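Rilgate Tenants' Newsletter, September

Do we really need new blinds?

Most of you will have had the flyer from Brodard under your door by now, the one with the sunny room and the pot plant. The pitch is that the white horizontal blinds on our side of Rilgate should come down and be replaced with motorised roller screens, and that we will be cooler, calmer and more productive once they have been. Harries, who manage the building, have passed the quote along "for tenant feedback". I have feedback.

The quote first. Brodard want $1,273 per window, fitted. The figure in large type on the front of the flyer is $918, and you have to turn the thing over to learn that $918 is for the screen and the motor, with fitting, brackets and removal of the old blinds extra. I don't know why a company would print a price you can't pay, unless they hoped you'd stop reading. It made me read the rest rather slowly.

The flyer says that 88 per cent of office workers are bothered by glare. There is no footnote. I rang to ask where the number came from and was told it was "industry research", and when I asked which industry, I was told someone would get back to me. I've had the phone beside me for most of the month. Even if the number is right, being bothered by glare is a fairly low bar. I'm bothered by the lift. I wouldn't spend $1,273 on it.

To be fair to them, there is a glare problem in some of the rooms and I'm not going to pretend otherwise. What I doubt is that it comes through the windows. I spent a few lunch hours walking along the corridor with a notebook, asking people if I could stand in their rooms for a minute, and in the places where people complained most the blinds were already shut and the ceiling lights were going full tilt. Slats that pale throw the light straight back at you. Shut them tight at four in the afternoon with every tube on and you get bright streaks down the slats, and you can squint at those all you like and the sun has nothing to do with it.
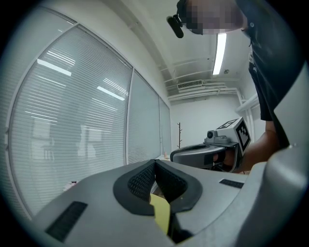
So I asked for something simple. I asked whether anyone had tried turning half the lights off. In my own room we can't, as it happens, because there is one switch for the lot, and it's the same story in the rooms either side. Splitting the switching in a room is a job for an electrician and I have asked Harries what it would cost. They said they would look into it. They also said that the blinds were "nearing end of life", a phrase I hear from them about anything that has been in the building longer than their current contract.

Are the blinds nearing end of life? I had a go at mine. They go up. They come down. The slats tilt, though the wand needs a firm wrist for the last bit, and one of the cords has been knotted by a previous tenant who I can only assume was a sailor. They were filthy. I'd been sitting beside them for years and had stopped seeing it. An old sock over the hand, warm water, a drop of dishwashing liquid, and two evenings of my life I won't get back, and they are now a colour I would describe as white again. Total outlay was nil, and I still have the other sock.

If you want to do yours, close the slats one way, wipe across from one end to the other, then tilt them the other way and wipe the backs. Start at the top or you'll drip grey water on the ones you've done. Don't take them down unless you enjoy putting them back up. The end caps on the brackets are old and brittle, and I broke one finding this out. Harries have spares in the storeroom on the ground floor, in a biscuit tin, and they will give you one if you ask at the desk in the morning, when they're in a better mood.

There is also the matter of what roller screens do when they go wrong. Slatted blinds go wrong a bit at a time. A slat bends, you swear at it, you carry on. A motor that stops working leaves you with a screen that's either all the way down or all the way up, and a remote control that somebody has taken home in a coat pocket. The warranty in the Brodard quote runs for 2 years and covers the motor. It doesn't cover the remote, the batteries in the remote, the fabric if it fades, or the callout. I would have thought fabric that hangs in a window might be expected to see some sun.

I did go and look at a set in the flesh. The offices on Dreltholm Street had them put in before last summer, and the people on the second floor there were kind enough to let me poke about. The screens look smart. I'll give them that. The room did feel a bit gentler in the afternoon, with the view coming through as a sort of brown fog. But it was dim enough that they had every light on at half past two on a bright day, and when I asked whether the power bill had dropped, as the flyer promises, there was a pause and then a laugh. One bill isn't evidence and neither is a laugh. All the same, I'd have liked to hear a yes from somebody.

One thing they said at Dreltholm that I hadn't considered: with slats you can have your light and your privacy both, by tilting them up so it bounces off the ceiling. With a roller you choose a height and that's your lot. Several of us here face the car park and work with things that need decent light at the bench or the desk. If you're one of those, try tilting the slats upwards before lunch, instead of shutting them, and see how you go. I've been doing it for the last few weeks and haven't had the overheads on until mid-afternoon. My colleague across the room says it makes no difference whatsoever, so put that in the balance too.

A few readers have raised heat, and here I am less sure of my ground. The back rooms do get hot in January. Our blinds hang inside the glass, which means the sun is already in the room by the time it meets them, but the same is true of the roller screens on offer, and I can't find anything in the quote that explains why one would be so much better than the other. There's a line about "advanced thermal fabric". I asked for a sample and got a square the size of a coaster. I put it on the windowsill. It got warm. If any tenant knows about this sort of thing properly, please write in, because I would much prefer to print someone who knows than go on guessing in public.

What happens next is that Harries want written replies by the end of the month. The part of their letter that worries me is the second paragraph, which says that tenants who don't reply "will be taken to have no objection". I've been in the building long enough to remember the carpet, which was agreed to in exactly that fashion and paid for through the service charge over the following three years by people who had never seen the samples. So whatever you think, write back. If you want the screens, say so. If you'd like the price of splitting the light switches before anybody orders anything, say that, and say it in writing.

My own reply has gone in. I asked for three things: the cost of separate switching in the window-side rooms, one trial screen in one room through to the end of summer before any bulk order, and the source of the 88 per cent. I expect to hear about the first, eventually.

Replies go to the Harries desk on the ground floor or in the tenants' box beside the mailroom. The flyer has a tear-off slip, but it only has a box for yes, so you may want to bring your own paper.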